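Larnton Community Hall — Soft Furnishings and Seating Inspection
Area: east lounge and change room
Inspection round: May

Mark each item Pass, Fail or Monitor. Comments are required for Fail and Monitor.

1. Exit path past seating at least 1575 mm clear — Pass
2. Seating does not block door swing — Pass
3. Portable heater kept 300 mm or more from fabric — Fail
Comment: Heater in east lounge measured at 80 mm from the curtain. Moved at time of inspection. Mark the floor with tape. 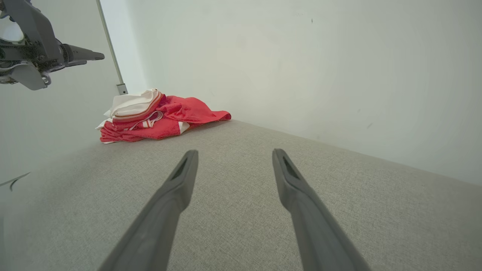
SECTION B: FABRIC AND COVERS

4. Covers free of tears and open seams — Monitor
Comment: Seam lifting on the Karow armchair, rear left. Stitch before next round.
5. Fire label attached and legible — Fail
Comment: Label missing from two Duman stools. Supplier to confirm rating in writing. Stools withdrawn until then.
6. No staples or tacks exposed on underside — Pass
7. Foam recovers shape when pressed by hand — Pass

SECTION C: HOUSEKEEPING

8. Clothing and bags kept off heaters and lamps — Pass
9. Lost property tagged and boxed at end of day — Monitor
Comment: Tags used on some items only. Box is at around 20 items and the lid no longer closes. 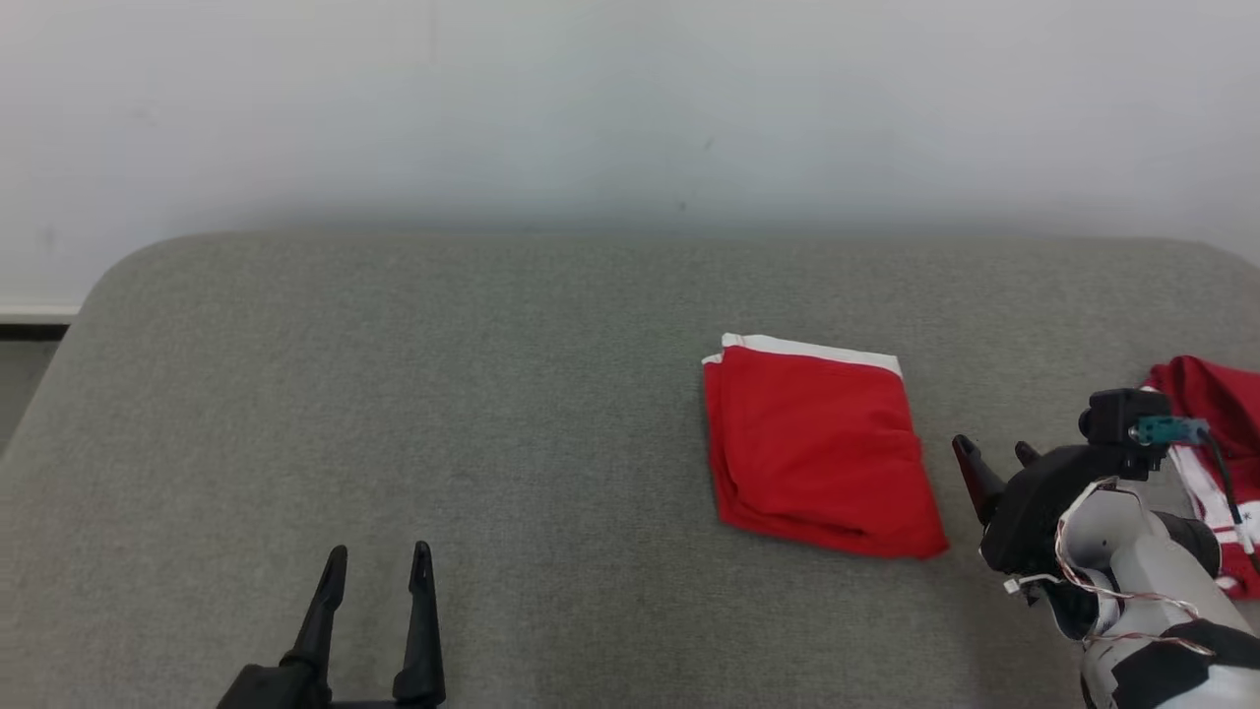
Folded red garment with white trim on grey seating.

SECTION D: FRAMES AND FIXINGS

10. Legs tight, no rocking under load — Monitor
Comment: Usora bench rocks slightly at the window end. Foot pad worn. Replace both pads on that side.
11. Wall brackets on tall shelving secure — Pass
12. Castors lock and hold — Not applicable

Items 3 and 5 to be rechecked before the lounge is booked again. Remaining comments carry over to the next sheet.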